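Chapter 4
How an Apartment House Is Owned

Before we get into deeds, shares and bylaws, it may help to think for a moment about what people mean when they say they have bought an apartment. They usually mean the rooms. They mean the kitchen where the coffee is made, the window with the good light, the bedroom door that closes on everyone else. The law is interested in those rooms too, but it is just as interested in the roof, the boiler, the lobby floor and the ground under all of it, and this chapter is mostly about who owns those.
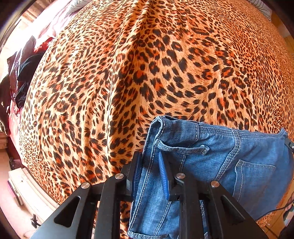
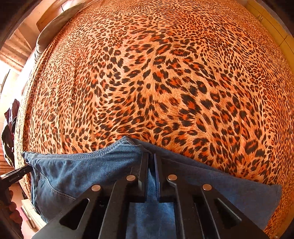
Leopard print on the bed: inside the apartment, the choice belongs to the person who lives there.

What You Will Learn in This Chapter

By the time you reach the review section, you should be able to:
explain the difference between a cooperative and a condominium in your own words
say what a buyer receives at closing in each case
describe how the monthly charges are worked out and what they pay for
follow the history of one building as it passes from rental to cooperative ownership

Key Terms

Cooperative, condominium, share, proprietary lease, unit deed, common elements, maintenance, common charges, underlying mortgage, conversion, offering plan, house rules.

Please don't try to memorize these now. You will meet each one in its proper place, and most of them are much friendlier in a sentence than they are in a list.

A Building with a Past

Let us begin with a building, as we have in the earlier chapters, and let us call on one that you will come to know rather well by the end of the book. The Bemthorpe stands on a corner lot, with shops at street level and apartments above. It opened as a rental house. One company owned the land and the walls, and every family upstairs paid that company rent on the first of the month. If a pipe burst, the tenant telephoned the landlord, and the landlord (sooner or later) sent a plumber. Whatever else you may say about renting, the lines of duty were easy to draw.

Years afterward the owner decided to sell, and the tenants were offered the chance to buy. A new corporation was formed, and it took title to the whole property. The tenants who wanted to stay bought shares in that corporation, and with the shares came a long document called a proprietary lease, giving each shareholder the right to live in one particular apartment. This process is called a conversion, and the thick book that explained it to the tenants, with its floor plans and budgets and warnings, is called an offering plan.

Now notice something that surprises almost every student the first time through. The residents of the Bemthorpe don't own their apartments in the way that you might own a house. They own stock. The corporation owns the apartments, along with the elevators and the flagpole, and it leases the apartments back to its own shareholders. It sounds like a roundabout way to get a home, and in some respects it is, but it has worked in a great many buildings for a very long time.

Shares and What They Measure

When the Bemthorpe was converted, the plan divided the corporation into 1191 shares. They weren't handed out evenly. A large apartment on a high floor was given more than a small one at the back, and the smallest studio in the house was given four. The number matters a good deal, and it will follow the apartment through every later sale. It sets the owner's weight in a vote, and it sets the owner's part of the monthly bill, called maintenance.

Suppose the board finds that it must raise an extra $20 for every share in order to repair the roof. The owner of our studio will pay $80. A neighbor with 20 shares will pay $400 toward the very same roof, and may grumble, but will also have five times the votes at the annual meeting. You might like to work out for yourself what the whole building would collect. (The answer is $23,820, and if you reached it without a pencil, you are doing better than your author.)

Maintenance usually pays for staff, heat, insurance, repairs and property taxes. In many cooperatives it also pays down an underlying mortgage, meaning a loan taken out by the corporation and secured by the entire building. A buyer should always ask about that loan. We will return to it in the chapter on financing, where it gets the space it deserves.

The House Across the Way

The Stisholm, on the opposite corner, was organized as a condominium. A buyer there receives a unit deed, which is recorded just as the deed to a house would be, and gets along with it a percentage interest in the common elements: the halls, the stairs, the roof and the land. There is no corporation holding the apartments and no proprietary lease. The owner receives a separate tax bill for the unit and pays common charges each month toward running the building.

In daily life the two houses feel much alike. Both have a board, both have house rules, and both have somebody who writes long letters about the bicycle room. The differences show themselves when an apartment is bought, sold, rented out or borrowed against, and it is to the first of these that we now turn.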